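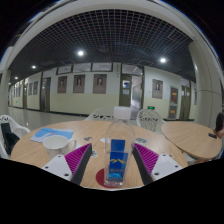 Losura hand-held gripper, fingers open, at a bottle on a round table.

We use cookies to improve your visit. By continuing to browse, you accept our cookie policy. Accept Settings

Search this site Search Clear

Losura Recording Service: Gallery
December 22, 2021
By the Madigan Product Office

Madigan offers the Losura recording service to laboratories and manufacturers that need records of everyday handling work performed by people in ordinary rooms. An operator holds the gripper by hand and carries out a task agreed with the client, while the camera mounted on the tool records what the fingers are doing. The material is delivered in a form suited to training a robot arm fitted with matching fingers.

The service opened to outside clients in September. The current catalog holds 2,320 recordings, of which 1,576 were made on tables, counters and desks. The remainder cover shelves, drawers and doors. Clients may license recordings from the catalog or commission new work.

Work on tabletops

Bottles, cups, cards and small packages make up most of the tabletop catalog. Transparent containers are requested often. A clear bottle takes on the colors of whatever lies near it, and its outline can be difficult for software to separate from the background. Operators are asked to leave neighboring objects where they find them, unless the client's task sheet states otherwise.

The wide-angle lens takes in a large part of the room along with the work surface. Clients who require a plain background should say so when placing an order, as the setting cannot be changed after recording.
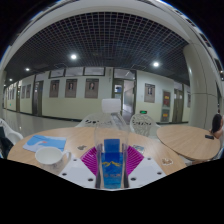
Each commissioned task is recorded from several starting positions. The operator approaches the object from a different side or height and with the fingers set at a different opening. The standard order covers 26 objects chosen by the client from the Grultgate list, which is sent with every quotation. Objects that are not on the list may be supplied by the client at no added charge, provided they can be handled safely with one hand.

Review and delivery

Recordings are checked by a second operator before release. Those in which the object leaves the view for an extended period are set aside and made again. Accepted recordings are delivered with a written task description, the position of the gripper over time and the width of the finger opening. Clients using the Clivau file reader may open them directly. A conversion tool is included for other systems.

Rental of the gripper

Organizations that prefer to use their own operators may rent the gripper by the month. Rental includes one spare pair of fingers, a carrying case and a printed manual of 79 pages. A half-day training session is required for first-time users and may be held at the client's premises.

Quotations are valid for one calendar quarter. Requests should state the intended objects, the type of room and the preferred delivery format, and may be sent to the Product Office through the contact form.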